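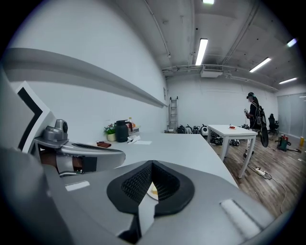

The long counter at Werkard, with the thermos and the potted plant.

Last updated: Friday, 4:10 p.m.

Isla Crichton has spent six years teaching machines to clear counters, and she still wipes down her own by hand. "I have a sponge," she says. "The sponge has never needed a software update."

Her group at Werkard keeps a list of 19 chores. Two of them, she says, she would trust a machine to do while she was out of the building. Carrying a closed bottle from one end of a counter to the other is the first. She would prefer to keep the second quiet until July, when Flovik gets to see it.

What about paper? "A flat sheet is hard. A crumpled one is a different animal – it has no front, and no two are alike." Leather pouches sag. Plants she puts in a class of their own, mostly for the sake of the plants.

Alistair MacAulay, who ran a stockroom for seven years before he joined her, is gloomier about shop floors. "People ask me when it'll restock a shelf," he says. "I ask them how they feel about soup on the floor."

Would he buy one for his kitchen? He thinks it over for a while. "Does it come with a person?"

14 shares | 6 comments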